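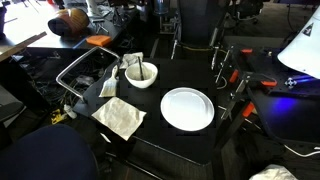
## Moving the replanner out of the control loop

Until September the planner and the controller ran in one process. The controller wants a new joint target every millisecond. The planner takes as long as it takes, and on a bad query that was 232 ms. I had put them in separate threads and assumed that was enough. They shared an allocator and a logging lock, so it wasn't.

The symptom was a small hitch partway through a stroke. It showed up in the tracking error as a single spike, always within a few samples of a replan request. Grateo, the trace viewer I use, lined the two up straight away once I had turned on timestamps in both threads. I should have done that first.

The new layout:

- **Controller**: own process, pinned core, no allocation after start-up. Reads from a ring buffer of trajectory segments.
- **Planner**: own process, normal priority. Writes whole segments or nothing.
- **Perception**: unchanged, publishes object poses at 30 Hz.

Each segment carries the joint state it expects to start from. If the measured state is outside tolerance, the controller drops the segment, finishes the old one and asks again. Every segment ends at zero velocity, so an empty buffer means a normal stop.

Handover was the fiddly part. Splicing at the current sample gave a step in acceleration, so the planner now plans from a point 14 samples beyond its own deadline and the controller blends up to it. If the planner misses the deadline, the result is thrown away.

I replayed 2410 logged replan requests through the new code over a weekend. No missed control cycles. Four segments were dropped for start-state mismatch, all from one log in which the pose of the plate jumped between two estimates. I have left that alone for now. A filter on the pose would hide it, and I would sooner fix the segmentation.

Still to do: the config loader reads the old single-process file and silently ignores half of it.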